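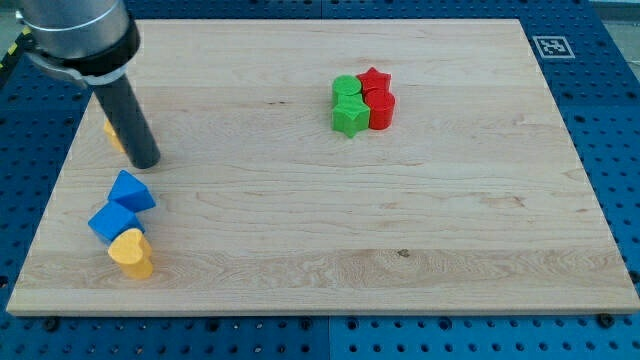 The pushing rod over the block board, shapes in red, green, blue and yellow.

Stop grading block pushing on the final picture

31 October 2025

Quick one, written between two other things, so forgive the state of it.

I've read a lot of papers this year where an arm with a stick on the end shoves plastic shapes about a board while somebody types instructions at it. Red star next to the green cylinder. Blue cube away from the heart. That sort of thing. I like this work. I do some of it. And I think most of us are scoring it wrong.

The usual way goes like this. Give the arm an instruction, let it push, stop the clock, look at where the blocks ended up. Right place, tick. Wrong place, cross. Add up the ticks, print a percentage, bold the biggest one.

My gripe is with the tick.

Take four blocks packed in a square, the two reds on one diagonal and the two greens on the other. Lovely end state. Any checker will pass it. But there are a hundred ways of getting there and some of them are dreadful. One policy nudges each piece in from the side, small pushes, backs off, looks again. Another ploughs straight through and gets lucky because the cylinder happened to roll up against something. Same tick for both. You'd only want one of them near your own kit.

The Pichon results from June are what set me off. Pichon, if you've missed it, is a language-conditioned pusher trained on Avach, the set of 1,000 human-driven pushing episodes. Decent model, careful people. They ran 100 trials and reported a success rate 16 points above the older Karau baseline, and everybody passed the chart round. Fine. Then I sat down and watched the videos. All of them, which took most of a weekend and I don't recomend it.

In 17 of the successful trials the arm knocked apart something it had not been asked to touch. Pushed the blue cube where it was told, yes, and took out a neat pair of stars on the way. Nothing in the score minds. The instruction never mentioned the stars so the stars don't exist, as far as the number is concerned.

Is that a fair complaint? Some will say no - the task is the task, and if you wanted the stars left alone you should of said so. I don't buy it. A person asked to move the salt doesn't sweep the glasses off the table and say you only mentioned salt. Leaving the rest alone is part of the request. It's most of the request, really, when the board is busy.

And a stick is exactly the tool where this matters. No grip, no lift. Everything goes through contact, and contact spreads. Push a cube that's touching a prism and you are pushing a prism. A policy that understands that is doing something interesting. A policy that doesn't can still score well if the test layouts are sparse enough, and a lot of test layouts are very sparse.

So what would I like. Not much. Report how far the unnamed blocks moved, total, per trial. Trackers give you this already, it's a few lines of code. Report number of contacts. Start a decent share of the trials from clusters, tight ones, pieces touching. Put the failures in the video as well as the wins, same playback speed for both please.

Konent does the first of these, to be fair, buried in an appendix table. Their policy looks worse than Pichon on plain success and a good deal better on disturbance. Guess which column got quoted.

The counter argument I take more seriously is that extra numbers make comparison harder, and the field only moves when there's one number to chase. True enough. I've chased one myself and it got me through a bad winter. But if we must have one then make it success with the bystanders left where they were, within a block's width say, and let everyones scores drop for a bit. Mine included, I ran ours that way last week and it wasn't pretty. Will post the table when I've checked the tracker isn't losing the yellow ones again.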